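29 May 2026

Story workshop notes, continuing from the last batch. Read the draft of The Bicycle at the Bottom of Dotley Pond out loud to Abena's group this morning, all 192 lines of it, and they sat through nearly the whole thing, bless them. The wobble came where I expected it, when Nell finds the bicycle and then spends two pages wondering whether to tell her grandmother. An eight-year-old would have told her by lunch! One boy said as much, quite politely.

So chapter 2 needs cutting, and I think the heron can go too, though I'm fond of him and may try him again in the winter book. Karabo thinks the grandmother should be crosser - she forgives the muddy boots far too quickly - and he's right. Lerato wants the ferry to Karari kept exactly as it is.
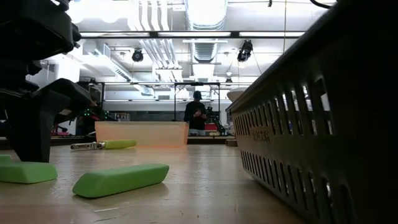
Zahira Liew

Still stuck on the ending. I wrote 11 last lines on the back of the typescript and liked two of them, the one with the bell and the one where Nell just goes in for supper. Mirko is reading both over the weekend and has promised not to be kind about it. If the bell stays, it has to ring somewhere in chapter 1 as well, maybe when the postman comes by. Must also check that Nell's coat is the same color all the way through, as I have it red on the ferry and blue at the pond.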